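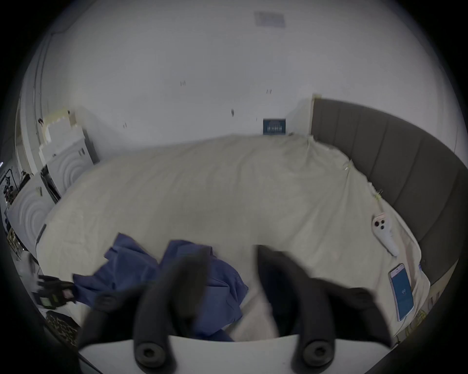
Bedroom at Rathore House, Vunow

Rathore House Family Accommodation Program
Progress report to the Moment Fund
Prepared by Urmila Kashyap, Program Manager
Report date: Sat 19 November

Purpose of this report

This report covers the second reporting period of the Rathore House Family Accommodation Program and is provided under the reporting schedule in the funding agreement. It describes progress against the agreed work plan, notes two variations that require the Fund's approval, and sets out the work planned for the next period. A financial statement has been sent separately by our accounts office.

Background

Rathore House provides short-term accommodation in Vunow for the families of people receiving hospital treatment away from home. Most guests live more than two hours' drive from the hospital. Before the program began, families were referred to motels on the highway, where rooms could seldom be held for longer than a week and there was nowhere to cook. The Moment Fund's grant supports the fit-out of the building, the wages of the guest services coordinator and the cost of transport between the house and the hospital.

Occupancy and length of stay

The house has 12 guest rooms, all of which were open for the whole of the reporting period. During that time the program accommodated 72 families. Average occupancy was 78 per cent, which is above the target in the work plan. Demand was highest in October, when several families were placed on the waiting list. All of them were offered a room before the end of the month, although one family had by then made other arrangements.

Stays were longer than we had planned for. The original budget assumed that most families would remain for less than a week. In practice, families of patients in rehabilitation commonly ask for an extension, and the hospital social work team has asked us to grant these wherever possible. We have done so. The effect is that fewer families can be accommodated in each period even when the house is well used, and we ask that the Fund take this into account when comparing the number of families with the original estimate.

Referrals and bookings

Referrals continue to come mainly from the hospital. A smaller number come from community nurses and general practitioners in the outlying districts. The referral form was shortened during this period after social workers advised that the earlier version took too long to complete at the bedside. The new form fits on one page and no longer asks for income details, which are now collected on arrival if a fee reduction is requested.

Bookings were moved from a paper diary to the Plimamix booking system. The change was completed later than scheduled. Staff needed more training than the supplier's introductory session allowed for, and some bookings made before the change had to be entered by hand. One double booking occurred as a result, and the family concerned was accommodated at a nearby motel for one night at our expense. Procedures for same-day extensions have been rewritten and no further errors have been recorded.

Rooms and furnishing
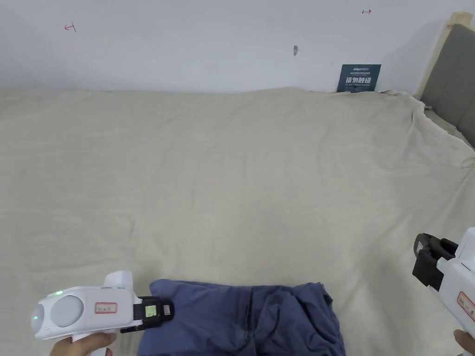 Guests are asked to complete a short questionnaire on departure, and their comments on the rooms were generally favourable. Quiet and the comfort of the beds were the matters most often praised. The most frequent request was for more storage, particularly from families staying longer than two weeks with winter clothing. A small hook or peg such as the one on the wall behind the bed will hold a coat or a bag, but it does not meet the needs of a family living in the room for a month. We have obtained quotations for freestanding wardrobes and propose to meet the cost from the underspend on kitchen equipment. This is the first of the two variations for which we seek approval.

Linen costs exceeded the budget. The contract laundry raised its prices at the start of the period and now charges separately for collection. An in-house laundry was considered, but the plumbing work would require closing the ground floor bathroom for an extended time. We have instead negotiated a fixed collection day, which reduces the charge, and have bought additional sets of sheets so that rooms can be turned over between collections.

Transport

The shuttle to the hospital runs each morning and late afternoon. Use is steady in the morning and light in the afternoon, when many guests prefer to stay with the patient through the evening meal. We propose to move the second service to a later time for a trial period. The driver's hours would change and a small evening allowance would be payable. This is the second variation for which approval is sought.

Staffing

The guest services coordinator position remains filled. The part-time housekeeping position was vacant for part of the period, and casual staff were engaged to cover it. Recruitment has now been completed. All staff have current first aid certificates and have attended the hospital's session on working with families in distress.

Risks

The principal risk to the program is the lease. The present term ends next year and the owner has indicated a willingness to renew, but no terms have been offered in writing. A request for written terms has been sent and we will inform the Fund as soon as a reply is received. A second risk is the condition of the hot water system, which is old and has required repeated servicing. A replacement has been included in the draft budget for next year.

Work planned for the next period

Subject to approval of the variations, wardrobes will be ordered and installed room by room as guests depart, so that no room need be closed. The revised shuttle timetable will be tried and reviewed with hospital staff. The guest handbook will be rewritten in plain language and translated into the languages most often requested by families. Lease negotiations will continue.

Approval requested

The Fund is asked to note this report and to approve the transfer of the kitchen equipment underspend to bedroom storage, and the change to the afternoon shuttle service.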